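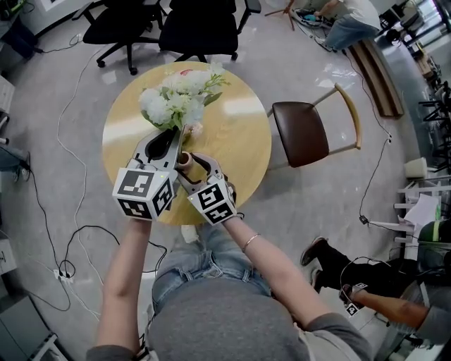

Home Accessories > Artificial Flowers > Bouquets with Pot

Sakai Bouquet with Pot
Item no. 707
Brand: Prurkholm
In stock

White artificial flowers with green leaves and stems, delivered together with a small tan pot. The Sakai set is made for a table that is used every day, where there should be something nice to look at and still enough place for papers, cups and elbows.

The flowers are kept in white, with a small pink-red accent at the top of the bouquet. We had long discussions about this accent. Some customers wish for a completely white bouquet, and for them we have the Sakai Plain, which you find further down on this page. Most people who see both together in our showroom take the one with the accent.

The pot is a simple cylinder. It has a quiet color that goes well with light wood, and it is small enough to hold between the fingers when you want to move it to another table. On a round table it looks good in the middle, but many customers put it close to the edge, and the bouquet then leans a little to the outside.

What is included

The bouquet, the pot and a folded care card. The bouquet comes lying flat and is not fixed in the pot. You put it in by yourself, and you can take it out again as often as you like.

Please note that the table and chairs are not part of the set. If you are looking for a round table with a light wood look, please see our Karonberg series under Tables. The chair with dark brown seat and light wooden backrest is not sold by us.

How to arrange the bouquet

After the transport the stems lie tightly together and the leaves are pressed to one side. This is normal. Take the bouquet out of the paper and lay it on the table. Open the leaves first, beginning with the lowest ones, and then turn the flowers slowly outward. Do not pull at the flowers themselves. Hold the stem with one hand and bend with the other hand.

When the shape is to your liking, hold the pot with one hand and bring the stems in from above. If the bouquet sits too high, bend the ends of the stems a little upward. We do not recommend to cut them, as a bent stem can be made straight again later and a cut one cannot.

The arranging takes a few minutes the first time. The bouquet keeps its form quite well, but if it is moved often you will want to open the leaves again now and then.

Pot and stand

The inner opening of the pot measures seven centimeters. Other bouquets from the Sakai line fit in it too, also the smaller Utumix grasses. Taller Utumix items are too heavy on top for this pot and should go in a floor pot.

The pot is meant for artificial flowers. We do not sell it for living plants and it should not be filled with water. If you would like more weight at the bottom, for example for a table near an open door, put in a handful of clean sand or small stones before you set the bouquet in. The filling is not included.

Care

Remove dust with a soft dry brush or with a hair dryer on the cold setting, from a distance of one arm. For spots on the leaves use a cloth that is only slightly damp. White flowers show dust sooner than dark ones — if the set stands in a room with many people coming and going, a short brushing every two weeks is enough to keep it fresh.

Do not use glass cleaner or any spray that promises shine. It leaves a film on the leaves, and afterward the dust holds even better.

Strong sun through a window will change the color with time, on the pink-red accent first. A place some steps away from the glass is better. The pot can be wiped with a damp cloth, and please let it dry before you put the stems back.

On a glossy tabletop we advise to put a small felt pad under the pot. You can find felt pads under Table Protection, or you can cut one from any piece of felt that you have at home.

Where it is used

We developed the Sakai set with living rooms in mind, and it is still bought mostly for this purpose. In the last years we also deliver to offices, training rooms and waiting areas. For these rooms the small size is practical. The table can be cleared in one moment, the bouquet is laid to the side and the pot moves to a shelf.

If you furnish several tables, we suggest to use the same set on all of them, or to change between Sakai and Sakai Plain. Different pot colors in one room quickly look like leftovers. For orders of more sets please write to us before you put them in the cart, and we will check if everything can come from the same production lot. The tan of the pot can be a little lighter or darker from one lot to another.

Delivery and packaging

We ship the set in one carton with paper filling. In May we stopped using plastic sleeves around the bouquet, so it is now wrapped in thin paper only. If you ordered earlier and miss the sleeve, nothing is wrong with your parcel.

Delivery takes roughly 7 working days. Orders from 55 dollars are sent without shipping cost, and you may combine articles from all departments to reach this amount. Large furniture such as the Karonberg tables travels separately and has its own shipping price, also when it is ordered together with a Sakai set.

If the pot arrives damaged, keep the carton and send us a photo of the pot and the shipping label. We will replace the pot alone, and you do not need to return the bouquet.

Questions we receive often

Do the flowers have a smell?
When newly unpacked there can be a light smell from the storage. Leave the bouquet for one day in an aired room.

Can the set stand outside?
On a covered balcony in summer for an afternoon, yes. For permanent use outside it is not suitable. Wind is a bigger problem than rain — the pot is light.

Can I buy the pot alone?
Yes, as a spare part. Write us the item number of the set and the word "pot", and we will send you the price with the shipping included.

Can I get the bouquet alone?
At the moment only as Sakai Plain, without the pink-red accent.

Is the accent removable?
No. It is fixed in the bouquet and taking it out would leave a hole between the white flowers.

Goes well with

Sakai Plain, white bouquet without pot
Utumix Grass, small, green
Karonberg Round Table
Felt pads, self-adhesive

Product information last checked on 28th August. Colors can look different depending on your screen and on the light in your room.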